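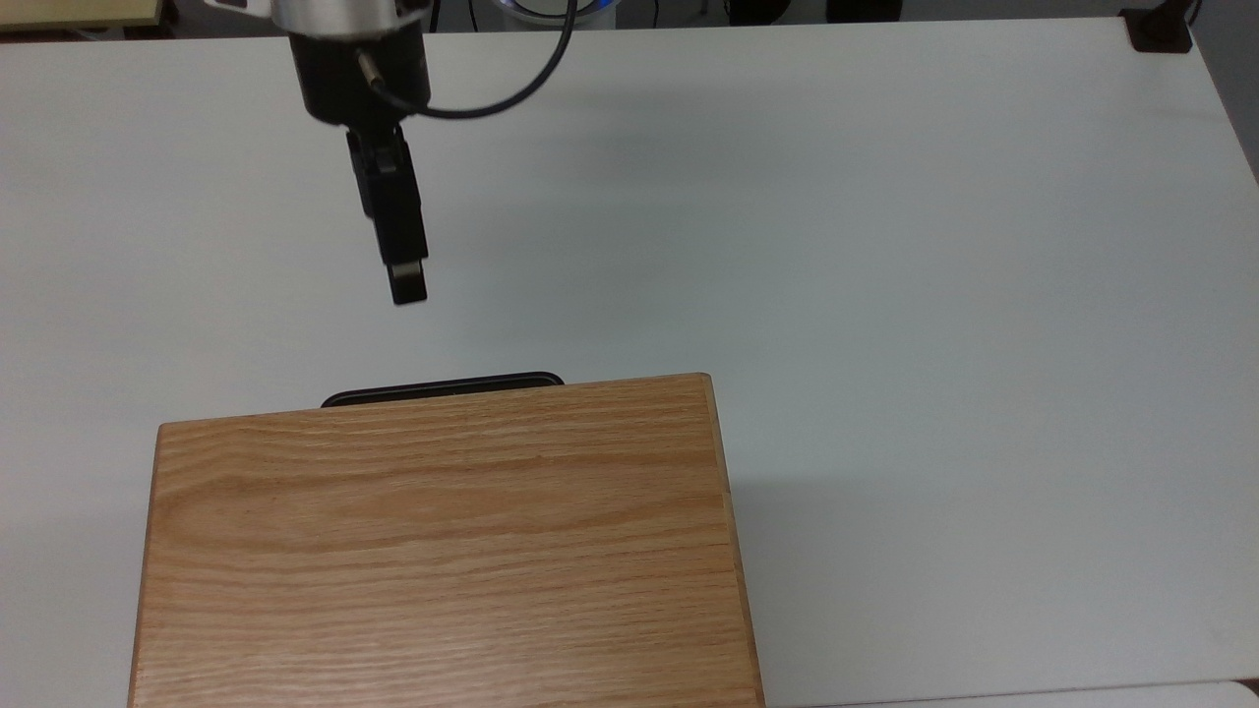
# Common Ground at the Workbench

When the packing firm Tradham bought its first table-mounted robot arm, the machine came with a safety manual, a certificate and a telephone number. None of them told the staff who was allowed to reach across the table while the arm was paused, or who should sign for the cable after the gripper had been changed.

Those questions are the subject of the Willura Code, a set of working rules for small robot cells which was issued in draft in March and is now open for comment. The code is intended for workshops, laboratories and training rooms in which one arm and one operator share a bench. It does not replace the law or the maker's instructions. Its purpose is to settle the daily habits that lie between the two.

Ghizlane El Sherbiny, who chaired the drafting group, describes the present position as uneven. "Large plants have safety departments," she says. "A workshop with a single arm has whoever happens to be on shift. We wished to give that person something short enough to read before starting."

The draft is divided into 6 parts, of which the longest deals with the state of the bench. An arm at rest is to be parked with its fingers closed and well clear of the surface. Only the items needed for the task may be within its reach, and anything partly hidden behind a larger object must be recorded on the task sheet before the arm is moved. Boxes and trays are to be placed by hand while the arm is stopped.

Cables receive a part of their own. A lead that runs from the wrist to a fixed point must have enough slack for the full turn of the joint, yet it must not hang low enough to catch on an object below. The operator is required to move the arm slowly through its whole range after any change of tool and to watch the lead throughout. Cosmin Mocanu, a maintenance engineer at Forsberg, asked for this check to be made compulsory. His own records, kept over several years, contain 1673 stoppages, and he reports that damaged leads were the most common cause.

The proposals have not been accepted everywhere. Hina Soomro, who manages the training rooms at Matach, supports the rules on parking and cables but objects to the requirement that 2 people be present whenever a new task is first run.

"We teach in the evenings with one instructor," she says. "If the rule stands as written, we shall have to cancel classes or ignore it, and I should not like to do either."

The drafting group has offered a compromise under which a single trained operator may carry out a first run at reduced speed, provided that a stop button is within arm's length. Ms Soomro has asked for "reduced speed" to be given a figure. The group has yet to agree on one.

Record keeping has also drawn comment. Under the draft, each cell must hold a log showing the tool fitted, the name of the operator and any contact between the gripper and the bench, however slight. Efe Osagie, who tested the log at Tradham, found that entries became shorter as the weeks passed. The printed form has since been cut to a single page, with the section on contact moved to the top.

Comments on the draft close on 9 Sep 2024. Workshops that reply are asked to state how many arms they run and whether their operators work alone.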